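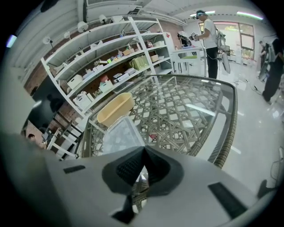
Glass-topped table with the woven base, and the yellow bin.

STIRKBY RESIDENTS' ASSOCIATION
Minutes of the August meeting

The meeting opened at 7:05 p.m. in the ground floor lounge. Sugeng Hartono took the chair. Apologies were received from the two households on the top floor of Teoh House.

1. Minutes of the last meeting
Agreed, with one correction. Item 4 should read "Pillside gate" and should not refer to the Sovby gate, which was replaced last year.

2. Matters arising
The dripping outdoor faucet by the bike racks has been fixed. The lamp over the mailboxes is still out. The managing agent says the part is on order and gave no date. The chair will ask again.

The letter to the city about the faded crosswalk on Pillside has been sent. No reply so far.

3. Shared garden
The raised beds on the Sovby side did well this summer apart from the beans. Two beds have not been claimed and are going to weeds. It was agreed to offer them to the next names on the waiting list, and if there are no takers by the end of the month they will be planted with low-care shrubs.

There was a long discussion about watering. The present rule is that hoses may be used only before 9 a.m. or after 6 p.m. Residents who work evenings said this is hard to manage. Others said that midday watering wastes water and leaves the path slippery. The rule stays as it is until the fall, when it will be looked at again along with the water bill. 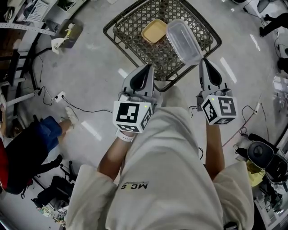 The compost bins are full. A resident of Teoh House has offered to turn them, but would like a second fork, as the one in the shed has a split handle. Spending on a new fork was approved. Cooked food has been found in the left-hand bin again, and a notice will go up on the shed door. The wording was left to the chair — short and polite.

4. Rain barrels
Two quotes were received for rain barrels along the back wall. The cheaper one is for $500 and does not include the stand or the downspout fittings. The other is for $1,000 with everything installed. Most of those present favored the second quote, though one resident asked whether the wall would take the weight of the brackets. The chair will get an answer in writing from the installer before any money is paid.

5. Parking
Fourteen permits are now in use. A white van without a permit has been parked in the visitor space on several nights. It was agreed to leave a note on the windshield first and go to the agent only if that has no effect.

A request to mark out a space for motorcycles was turned down, as it would mean losing a visitor space. The resident who asked may bring it back if a different spot can be found.

6. Noise
Complaints were made about the trash room door slamming late at night. The closer has been adjusted once already. The agent will be asked to fit a new one. In the meantime residents are asked to hold the door as it shuts.

7. Fall cookout
The date is to be settled by email. Last year's grill is still in the shed and needs cleaning. Residents will bring their own meat and a side dish to share, and the association will pay for charcoal, rolls and soft drinks. It was suggested that the music stop at 9 p.m. Agreed.

8. Any other business
A resident asked if the shed key could be kept somewhere other than the chair's apartment. A key box with a code was suggested. The chair will find out the cost — the agent may have a spare.

Several packages have been left at the Sovby entrance by mistake. Residents who order online are asked to put the building name on the first line of the address.

The next meeting will be in the lounge at 7 p.m., date to be posted by the mailboxes.

The meeting closed at 8:40 p.m.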